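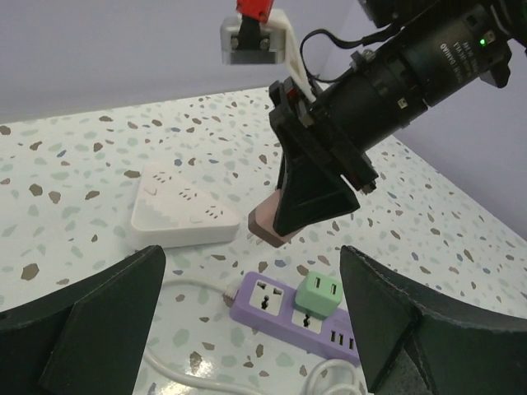 티켓 2345
제목: 공개 시연일 어댑터 꽂기 시연, 오른팔이 삽입 직전에 멈춤
접수일: 2024-02-02
접수: Mistow 시연실
담당: Etinex 현장지원
장비: Goditz 양팔 조작대
우선순위: 높음 (방문단 오후 입장 예정)
상태: 해결, 관찰 중

[증상]
오전 리허설에서 오른팔이 분홍색 어댑터를 집어 멀티탭 위까지 가져온 뒤 내려가지 않음. 오류창에는 코드 84만 표시됨. 재시작 후에도 같은 위치에서 다시 멈춤. 왼팔은 정상.

[환경]
흰색 삼각형 멀티탭과 보라색 직사각형 멀티탭을 함께 놓고 사용. 보라색 쪽 소켓 하나에는 민트색 어댑터가 꽂혀 있음. 상판은 광택 있는 테라초 무늬이고 조명이 반사되는 자리가 있음.

[조치 기록]
09:40 로그 수신. 코드 84는 목표 위치 신뢰도 부족. 모터와 그리퍼 쪽 경고 없음.
09:55 카메라 케이블 재체결 요청. 변화 없음.
10:10 상판 반사를 의심해 천장 조명 한 줄 소등. 다섯 번 중 두 번 진행, 나머지는 동일 증상.
10:30 설정 파일 비교. 노출값이 480으로 되어 있음. 지난 5월 Walczak 방문 시연 때 쓴 값이 남아 있었음. 당시 작업대는 무광 회색 상판.
10:45 노출값을 260으로 변경, 소켓 위치 재등록. 조명은 모두 다시 켬.
11:05 연속 열 번 시험, 전부 삽입 완료. 코드 84 재발 없음.

[현장 추가 문의]
문: 시연 중에 관람객이 멀티탭을 옮겨도 되는지.
답: 등록 영역 안이면 가능. 팔이 대기 자세일 때만 옮기고, 옮긴 뒤 위치 인식 버튼을 누를 것. 전원 코드가 그리퍼가 움직이는 범위에 걸리지 않는지도 확인 바람.

문: 멈추면 전체를 다시 켜야 하는지.
답: 코드 84만 떴다면 대기 자세 복귀 후 재시도로 충분함. 어댑터를 쥔 채 멈춘 경우에는 그리퍼 아래를 손으로 받치지 말고 화면에서 복귀를 먼저 누를 것.

[오후 경과]
14:20 방문단 첫 조 시연. 정상.
15:10 둘째 조에서 한 번 정지. 관람객이 작업대 가까이 서서 그림자가 생김. 재시도로 완료. 안내선을 한 걸음 뒤로 옮김.
16:30 마지막 조 종료. 추가 정지 없음.

[남은 일]
상판별 노출값을 따로 저장하도록 설정 파일 분리. 다음 공개일 전까지 Etinex에서 반영하고 Mistow에서 확인 후 티켓 종료 예정.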